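3.2 Der Tisch als Küche

Ich gebe zu, dass ich mit der Tischfläche mehr Zeit verbracht habe als mit allem anderen in dieser Studie. Mich interessiert ja, wie sich Menschen einen Arbeitsplatz fürs Kochen einteilen, wenn es weder Schränke noch Schubladen gibt – und da zählt eben, was wo steht. Unsere Vorlage war das Ghoneim-Schema, das eigentlich für Vorratsregale gedacht ist. Parveen Bajwa hat es im Mai auf liegende Flächen übertragen, und zwar mit Packpapier und blauem Klebeband, was ich am Anfang ehrlich gesagt für eine Notlösung hielt (inzwischen habe ich zu Hause auch so eine Ecke!).

Befragt haben wir 36 Personen, 18 davon kochen täglich. Jede bekam drei Aufgaben, und in jeder musste ein Topf seinen Platz finden. Die geübten Köche stellten ihn gern weit nach vorn und ließen daneben großzügig Papier frei. Die anderen rückten alles dichter zusammen, auch das Obst, und mussten später umräumen. An die Bandlinien hielt sich übrigens kaum jemand genau, obwohl wir vier Probeläufe lang darum gebeten hatten. Ein Topf ist rund, ein Feld ist eckig, und für Griffe sieht das Schema gar nichts vor.

In Abbildung 4 ist der Topf mit dem Dämpfeinsatz weit vom Obst entfernt, und der Teig liegt mitten auf dem gelochten Blech.
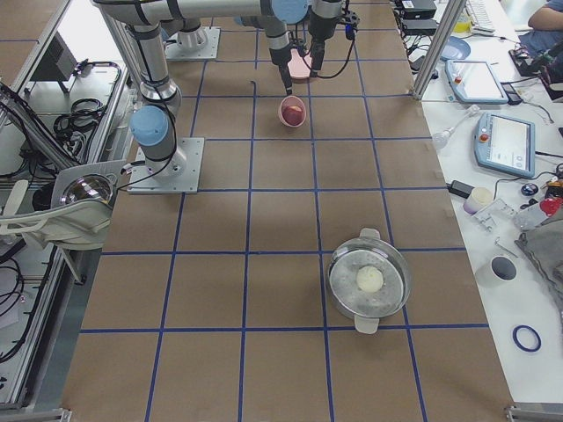

Abb. 4: Aufteilung mit Dämpftopf und Teigkugel (vorn rechts) sowie rosa Schale mit roter Frucht, Raster aus blauem Klebeband.

Für die Auswertung haben wir solche Töpfe dem Feld zugeschlagen, in dem der größere Teil des Bodens steht. Die Griffe bleiben dabei außen vor.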